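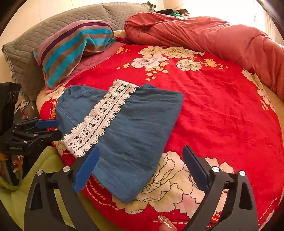

A specialty consumer report is a file on you kept by a company that is not one of the three big credit bureaus. There are firms that track bounced checks, firms that track rental history, firms that track insurance claims, and firms that track whether you paid your electric bill. Most people I know have frozen their main credit files and stopped there, which was my position too until this month. I spent Saturday working through the rest with a laptop on one side of the bed and, on the other, the folded denim with the strip of white lace trim across it that I had meant to deal with first. It is still folded. The paperwork took the whole afternoon.

What started it was a denial letter. I applied for a basic checking account at Ravbridge, a regional bank with a branch near my office, and was turned down in 22 minutes. My main credit files are clean. The letter said the decision was based in whole or in part on a report from Claler, and gave a mailing address and a phone number. I had never heard of Claler. It collects account-opening and closing data from banks and sells it back to other banks.

A letter of this kind is called an adverse action notice, and it is worth reading to the end. It has to name the company that supplied the report, and it has to tell you that you can get a free copy if you ask within 60 days. You do not need a subscription, an app, or a monitoring plan to do this. If a page asks for a card number, you are on the wrong page.

I asked for the file by phone. The automated system wanted my Social Security number, date of birth, and the house number of my current address. It rejected the house number twice, and that was the first useful piece of information I got, although I did not see it at the time. I then sent the request by mail with a copy of my license and a utility bill.

The file came nine days later. It listed an account opened in my name at a bank called Amard, in a state I have not lived in, and closed by the bank for an unpaid balance of $200. The address on it was an apartment I left years ago. So the house number failed because the system was checking against the wrong one.

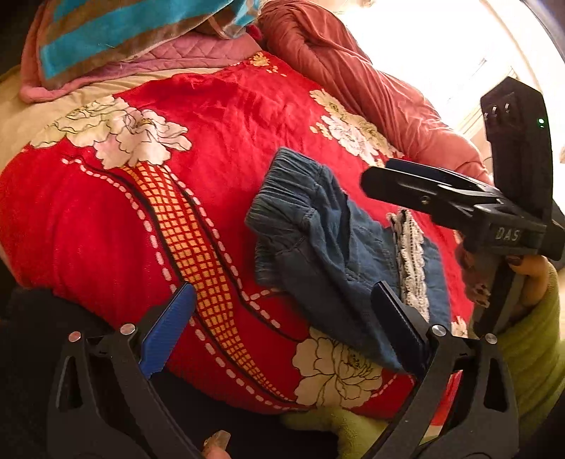 4 min read

Disputing the entry meant writing to two places. Claler has to look into a dispute once it gets one, but in practice it passes the question to the bank that reported the item and waits for an answer. I wrote to both on the same day. Each envelope held the following:

A one-page letter naming the account by its last four digits and stating that I did not open it.
A copy of my identity theft report from the federal site.
A copy of the page from the Claler file with the entry circled.
Proof of my address at the time the account was opened.

I sent both by certified mail with return receipt. Online dispute forms are faster, but the one I tried had a short comment box, a menu of reasons that did not include mine, and no way to attach more than one file. Paper also leaves you with a dated receipt.

While waiting, I asked Claler for a security freeze. It is separate from the freezes at the main bureaus and does not carry over. A bank that uses Claler may open an account in your name with your main files frozen solid, if it never looks at them. I also requested my file from Gauthier, which covers phone and utility accounts. That one was nearly empty: one old electric account, paid, and my current address spelled wrong. I sent a correction and froze it as well.

A note on PINs. Claler issues a long one by mail and wants it back whenever you lift the freeze. Gauthier uses an online login with a password and a code sent by text. I keep the Claler PIN on paper with my tax records and have made a note of where it is in my password manager, but not the number itself. If you change phone numbers often, set up a second method at Gauthier before you need it.

Current status: Amard has confirmed receipt and sent me a form asking for much of what I had already sent, plus a signature in front of a notary. I returned it on Friday. Claler shows the item as "in dispute" on the copy I pulled this morning. Ravbridge says I can reapply once the entry is gone and that it does not take disputed items into account one way or the other, so the new account will have to wait.

Next on my list is the rental history file, which has its own form and wants every address I have used.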